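Adelino Coelho had the kettle on before I'd even gotten my coat off, and for the first half hour we didn't talk about his cookbook at all (we talked about his knees, and the rain, and whether Randstead will ever get a decent bakery again). But once he starts on soup, he's hard to stop, and I didn't try very hard!

"My mother made it every November," he told me, "and she never wrote a thing down. A handful of this, a bit of that. I made it 4 times before it tasted like hers, and even then my sister said it needed more garlic."

The book has 200 recipes in it, most of them gathered from neighbors on Allik Street, where he ran a lunch counter with 2 tables and a very stubborn stove. He tested them all at home, usually late at night, and he still frets over the kale.

"People cut it too thick," he said. "You want it like grass. Take your time, put the radio on."

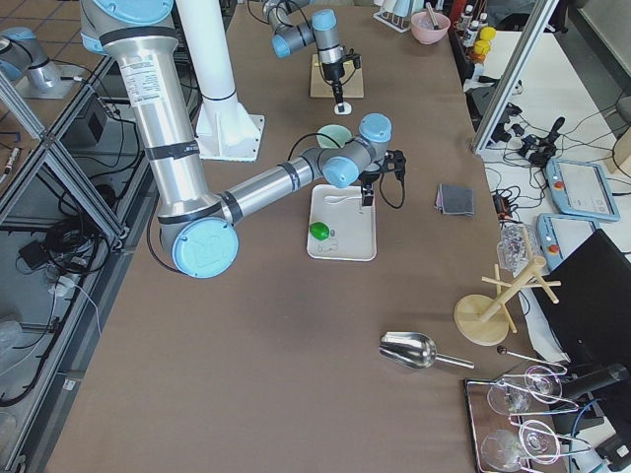

I asked him what he eats when he's alone, and he laughed for quite a while before he answered. "Toast, mostly, with an egg if I'm feeling grand. You cook all day for other people and then you stand at the sink with your toast, and it's lovely, you know? It's quiet."

He's thinking about a second book, maybe on bread, though his wife has asked him to wait until spring. He sent me home with a jar of soup and strict orders to add the garlic.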